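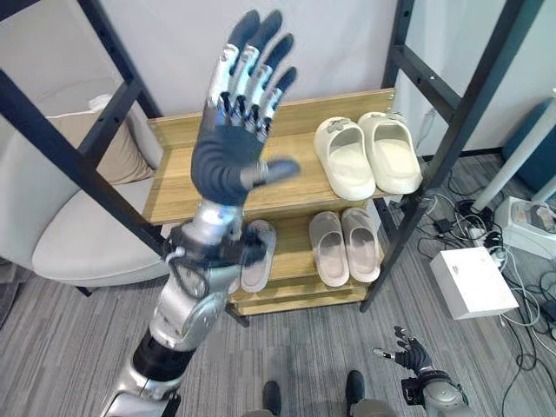 Kaj Gunnlaugsson objected to this order of work when the first draft of the routine went round. He would start at the shoulder and work outward, on the grounds that an error near the trunk shows up again at every joint below it, and a hand that looks wrong may only be hanging from a wrist that is wrong. We tried his order for part of the study. It found the same faults, but the operator often had to repeat the arm check after a finger had been adjusted, and we went back to starting at the hand.

Figure 4. Open-hand pose of the right hand, palm forward, in the shoe rack area. The left hand is lowered with the fingers spread.

4.2 Daily check and upkeep of the hands

The Skuka unit has two arms, each ending in a hand with four fingers and a thumb. The hands need more care than the rest of the machine. They touch shoes, shelf edges and carpet, and they have the smallest parts. During the study the hands were checked at the start of each session and again after any contact that stopped a trial. The log holds 751 such checks. Each one is filed in Mirkero under the side of the robot, the operator and the joint offsets in use at the time.

The check begins with the robot standing. The operator loads the open-hand pose from the Pilteo controller, and one arm is brought up into the view of the head camera with the palm facing forward and the fingers straight (Figure 4). The other arm stays low. The pose was chosen so that the fingers and thumb can be judged together from the robot's own viewpoint, which is also the viewpoint used during trials. A hand that passes from the side of the room can still sit a few degrees off as the head camera sees it.

The pose is held until the fingers have stopped moving. Fingertips that are still settling blur in the camera view, and an early grab of the image gave us false readings in the first weeks. The controller now waits 800 milliseconds after the last joint command before it stores an image. If the tips are still not sharp, the operator repeats the pose once. A second soft image is treated as a fault in the finger drive and the hand is taken out of use.

Four things are looked at in the stored image. The fingers should stand side by side without crossing, and the gaps between them should match the reference taken when the hand was fitted. The thumb should point out to the side. The padded sections should sit flush against the joint covers, with no lifted edge. Last is the palm cover, in particular the ribbed part near the heel of the hand, where grit from shoe soles collects and starts to wear the surface.

The forearm is checked by eye and by touch, with the motors off. A thin cable loops around the outside of the forearm near the elbow. The loop has to be loose enough for the elbow to bend fully and tight enough that it does not catch on the side frames of the rack when the robot reaches for a shelf. We set it with the elbow bent, mark the cable with a paint pen at the last clip, and look for the mark each day. Twice the mark had moved. In both cases the clip had opened, and a new clip was the whole repair.

The robot is then sent through a short finger test. Each finger closes and opens alone, then all of them together, then the thumb. The controller records the motor current at each joint. A slow rise over several days has usually meant dirt under a joint cover. A sudden rise has meant a bent pin. We set no single limit for all joints, as the thumb base draws more than the others even when new.

Cleaning is done with a dry brush first and a damp cloth second. Alcohol wipes were used at the start and were dropped when the pads on the index finger began to harden. The pads are replaced as a set for the whole hand, including any that still look good. Mixed sets gave uneven grip on straps, and the time saved was small. The planned life of a set is 2,000 grasps. The longest any set stayed on was 2,918 grasps, on the left hand, at a time when spares from Caputo were late. That set had lost its texture at the tips, and the grasps made with it in its last days are left out of the results in Section 5.

Repairs at the bench follow the same order each time. Power is removed at the wrist, the hand is released from the forearm, and the joint covers are laid out in a tray in the order they came off. Covers from neighboring fingers are close enough in size to be swapped by mistake, and a swapped cover will rub. Faith Chege added a stamped letter to the inside of each cover after one such swap. Screws are not reused. Once the hand is back on, the open-hand pose is stored again as a new reference, and the old reference is kept in the log with the date of the repair.

The current form of the routine dates from 22 July 2019. One change was made afterward, in September, when the elbow check was moved ahead of the finger test. Kwaku Dankwa had noticed that a stiff elbow could shift the hand slightly during the test and spoil the comparison with the reference image. Checks made before that change are marked in the log and were scored again from the stored images.

Some faults are missed by this routine. It does not load the fingers, so a joint that slips only under weight will pass. It also depends on the head camera being in the right place. We check the camera against the upper crossbars of the rack, whose positions were measured when the rack was set up, but a small tilt of the head can pass that check and still shift the outline of the hand. Where the two hands showed the same offset in the same direction, we took the head to be at fault and did the neck calibration described in Section 4.3 before touching either hand.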